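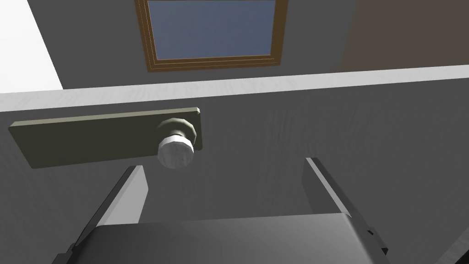
Flirkico, the association representing wedding and portrait photographers in the Mindemard region, has adopted a new standard agreement for use by its members. The agreement was approved at the general meeting on 2025-03-07 and will apply to all bookings made from the first day of September.

The document sets out when a couple can expect to receive their finished photographs, how long the files must be kept, and what happens if the photographer becomes ill before the ceremony. Members will be required to keep 2 separate copies of every wedding for four years after delivery of the gallery. Deposits remain at the discretion of each studio, but must be stated in writing before any payment is taken.

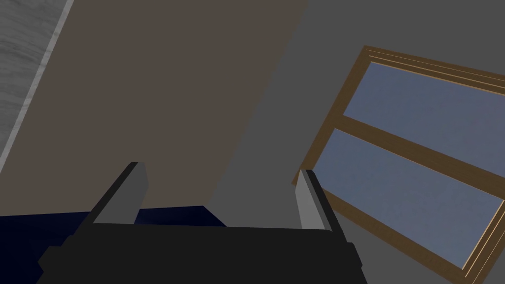

The agreement also deals with substitute photographers. Where a member is unable to attend, the studio must offer a replacement whose portfolio the couple has had the opportunity to view – or refund the booking in full. Travel to venues outside the region, including the popular vineyard chapels at Pustinau, is to be quoted as a separate item.

A draft was circulated to members last year and drew 703 written comments, most of them concerning delivery times and the use of wedding pictures in advertising. Under the final wording, no photograph may be published in a studio's promotional material unless both partners have signed the consent page. Consent may be withdrawn at any time, although printed material already in circulation is exempt.
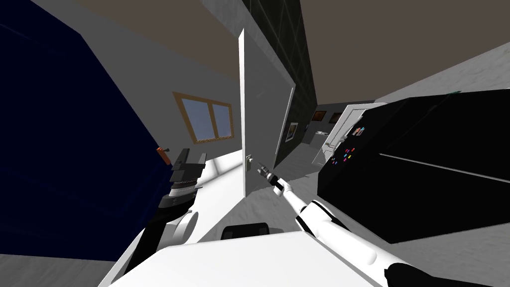
Fatemeh Bagheri told the meeting that the consent page was welcome, but that smaller studios would need a plain-language version to hand to couples at the first consultation. Antigoni Papadakis replied that a two-page summary was being prepared and would be sent to all members with the renewal notice.

Copies of the agreement may be requested from the Flirkico office at Ververidis House during business hours. Members with bookings already signed are not required to reissue their paperwork.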